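How I re-grip a javelin (and you can too)

My training javelin had got to the stage where the cord was coming away in loops and leaving bits of fluff all over my palm. The club wanted it out of use, which seemed daft when the rest of it was perfectly sound, so I bought a reel of cord and did it myself. It took me an evening. The second one took far less!

You'll need a length of cotton whipcord (I use the medium stuff from Zemico, but anything even and not too shiny will do), a roll of thin double-sided tape, sharp scissors, a marker pen and a bit of fine sandpaper. I started mine with 11 metres of cord and had a fair bit left over, which is much nicer than running out two turns from the end.

First, before you cut anything, mark where the old grip starts and stops. Put a pen line right round the shaft at both ends. The grip has to cover the centre of gravity, and if you shift it the javelin will feel all wrong in the hand, so please don't guess. Measure it too and write the number down somewhere you won't lose it.

Now snip the old cord lengthways and peel it off. Mine left a horrible brown gum behind. A rag with a drop of white spirit got most of it, then a light rub with the sandpaper, then a wipe with a clean damp cloth. Leave it to dry properly.

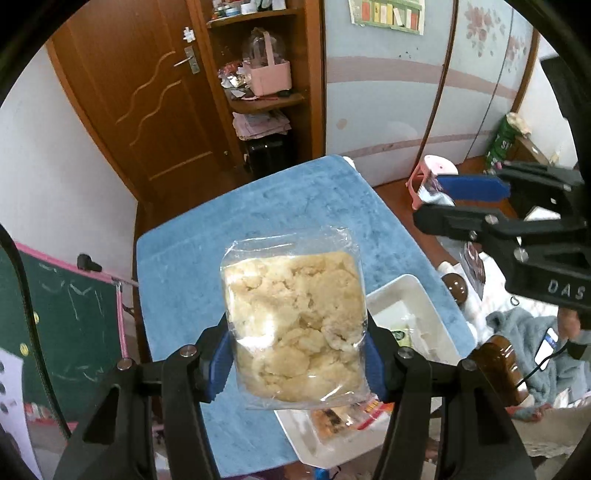 Villalobos, March

Right, on to the winding. Run 2 strips of the tape along the shaft between your pen lines and peel off the backing. Lay the first bit of cord flat along the shaft, pointing towards the tail, and start winding over the top of it from the front line. That traps the end with no knot, and you really don't want a knot, as the grip is meant to be the same thickness all the way along.

Keep the cord tight. I sit down, tuck the tail under one arm and turn the javelin with my left hand while my right keeps the tension on (my first go was with the javelin flat on the floor and it was hopeless). Every few turns, push the coils up against each other with your thumbnail.

When you're five turns from the back line, stop and lay in a loop of strong thread, then wind over it. Pass the end of the cord through the loop, pull the thread, and the end disappears underneath. Trim it close.

Leave it overnight before you throw. If it feels slippery the first time out, a little chalk sorts it. If it's for competition, have it checked against the current rules well before the day.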